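ダイニングキッチンの壁、ビニールクロスの上から塗っても大丈夫でしょうか

住まいの相談 > 内装・壁 > 塗装
投稿者:ヴェンケ・ヴィーク 投稿日:2020-09-10 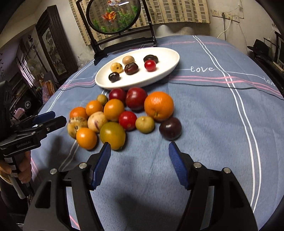

築年数のたった集合住宅に住んでいます。ダイニングキッチンの壁を自分で塗り替えようと考えているのですが、今貼ってあるビニールクロスをはがすべきか、そのまま上から塗ってよいのか決めかねています。クロスは入居したときから貼ってあるもので、もとは白だったはずですが、今は全体に黄ばんでいます。持ち家なので管理上の制限はありません。食卓は壁際に置いていて、布は青みのあるグレーに白とピンクの線が大きな格子になった「love」の文字入りのものをこのまま使うつもりです。壁の色もそれに合わせて、薄いグレーか、少し赤みのある白にしたいと思っています。

気になっているのは次の点です。

まず、コンロ寄りの壁です。コンロの横の幅73センチほどの部分はステンレスの板が張ってあるのですが、板の上端から天井まではクロスがむき出しで、油で少しべたつきます。中性洗剤で拭くと一部はきれいになりましたが、凹凸の奥に入った汚れは取れません。このまま塗ると、あとで塗料がはがれてくるのではないかと心配です。

次に、クロスの継ぎ目です。窓の横に一か所、縦の継ぎ目が開いているところがあり、端を指で押すと浮いているのが分かります。床から102センチのあたりから上が特にひどいです。のりで貼り直せばよいのか、そこだけ切り取ってパテで埋めるのか、どちらがよいでしょうか。

塗料は水性の室内用で、ホームセンターに置いてあったフラティック(Flatik)というつや消しの製品を候補にしています。店の人には「下塗りはなくても塗れます」と言われたのですが、別の店では必ず下塗りをするようにと言われました。どちらを信じてよいのか分かりません。

8月に寝室の壁の一面だけを同じような塗料で塗ったことがあり、そのときは問題なく仕上がりました。ただし寝室は汚れのない新しめのクロスだったので、条件が違うと思います。

経験のある方、教えてください。

ラグンヴァルド・ストレームベリ

クロスの上から塗れるかどうかは、クロスがしっかり壁についているかどうかと、表面に油が残っていないかどうかで決まります。黄ばみそのものは塗れば隠れますが、ヤニや油が原因の黄ばみは、水性塗料を塗ると表面に浮き出てくることがあります。キッチンならシミ止めの効果がある下塗り材を使ってください。寝室で下塗りなしでうまくいったのは、おっしゃるとおり条件がよかったからでしょう。

作業の順番を書いておきます。

一、壁から家具を離し、コンセントのカバーを外します。外す前にその部屋のブレーカーを落とします。

二、洗浄です。コンロの周りは中性洗剤では足りないので、弱アルカリ性の住宅用洗剤を薄めて使います。スプレーで直接吹きつけると継ぎ目から水が入って裏紙がふやけるので、スポンジに含ませて、下から上へ拭いていきます。凹凸の奥はやわらかいブラシを使います。そのあと水拭きを二回。洗剤が残っていると、油が残っているのと同じくらい塗料のつきが悪くなります。

三、丸一日乾かします。梅雨時でなければ窓を開けておくだけで十分です。

四、継ぎ目の補修。浮いているだけで、クロスが縮んでいないなら、クロス用のりを奥まで入れてローラーで押さえればつきます。はみ出たのりはすぐに濡れた布で取ってください。縮んですき間が開いている場合は、のりをつけたあとに、すき間を室内用のアクリル系コーキングで埋めます。シリコン系は上に塗料がのらないので使わないこと。切り取ってパテで埋める方法は、切った部分だけ凹凸がなくなって跡が目立ちます。浮きが手のひらより大きく広がっているときだけにしたほうがよいです。

五、パテを使った場合は、乾いてから紙やすりで平らにします。最初は粗めで、最後に400番くらいを軽く当てます。つや消しで仕上げるなら、そこまで細かくしなくてもあまり変わりません。

六、下塗り。全面に塗ります。コンロ側だけ塗ると、上塗りの吸い込みが変わって境目が見えることがあります。

七、上塗り二回。入隅と枠のまわりを刷毛で先に塗り、乾かないうちに広いところをローラーで塗ります。一面を途中で止めないほうがむらになりません。

ステンレスの板とクロスの境目は、マスキングテープを貼る前に、板の側も脱脂しておいてください。油があるとテープが浮いて、塗料が中に入ります。

それから、つや消しは油汚れを拭き取りにくいです。コンロに近い面だけでも、三分つやか半つやにしておくと後の手入れが楽です。フラティックは使ったことがないので、つやの種類があるかどうかは店で聞いてみてください。

シネイド・スキャンロン

うちは下塗りなしで塗りました。二年ほどたちますが、はがれてはいません。ただ、換気扇の近くに薄い茶色のシミが出てきて、そこだけ塗り直しています。塗り直しても少しするとまた出ます。最初から下塗りしておけばよかったと思います。

色の話ですが、薄いグレーは缶のふたや色見本で見るより、壁に塗ると青く見えました。うちは北向きの部屋なので余計にそうだったのかもしれません。青系のグレーの布を置くのなら、壁までグレーにすると部屋が暗くなる気がします。私なら赤みのある白のほうにします。小さい缶を買って、厚紙に塗って壁に立てかけて、朝と夜に見てから決めるといいですよ。

レイフ・ホヴラン

はがして貼り直したほうが早いです。古いクロスの上に塗ると、次にはがすとき大変です。

ラグンヴァルド・ストレームベリ

補足です。上のホヴランさんの意見にも一理あって、塗ったクロスは裏紙ごと固くなるので、次に張り替えるときの手間は増えます。近いうちに台所を入れ替える予定があるなら、今回は塗らずに洗浄だけにしておくという考え方もあります。一方で、はがした下の石こうボードが傷んでいると下地の補修から始めることになり、初めての人には少し重い作業です。窓の横の浮いているところを少しめくって、下の状態を見てから決めてはどうでしょうか。裏が黒ずんでいたり、湿っていたりしたら結露が疑われます。その場合は塗装より先に原因を調べてください。

ヴェンケ・ヴィーク(投稿者)

皆さん、ありがとうございます。窓の横をめくってみたところ、ボードは白く乾いていて、カビのようなものはありませんでした。クロスは少し縮んでいるようで、押さえても細いすき間が残ります。のりとアクリル系コーキングで直すことにします。

台所の入れ替えは当分予定がないので、上から塗ります。下塗り材はエンデックス(Endex)というシミ止め用のものが近くの店にあったので、それを全面に塗るつもりです。乾燥時間は缶に9時間と書いてありました。夕方に塗って、翌朝から上塗りにかかればよさそうです。

フラティックはつや消ししか置いていなかったため、半つやのある別の製品を取り寄せてもらっています。色は赤みのある白を小さい缶で頼みました。厚紙に塗って、食卓の横に立ててみます。

もう一つだけ聞かせてください。コーキングを打ってから下塗りまでは、どのくらい空ければよいでしょうか。

ラグンヴァルド・ストレームベリ

容器に書いてある上塗り可能時間に従ってください。表面が乾いていても中がやわらかいと、上の塗膜にひびが入ります。細いすき間なら翌日で問題ないはずです。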